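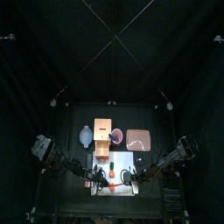
Desk Organisation Gallery – Tabletop Arrangements

The Matsuda collection records small household and desk items as they are laid out for use. Visitors may view the gallery throughout February. Enquiries should quote reference 326.

Arrangement 7 – Writing place

A large white sheet occupies the front of the black table, with the wooden drawer open behind it. The pink cup holds a blue item and stands between the pale wooden box and a square pink tray.

The light blue oval dish is at the far left of the back row. Prints of this arrangement may be ordered from the Imeck reading room.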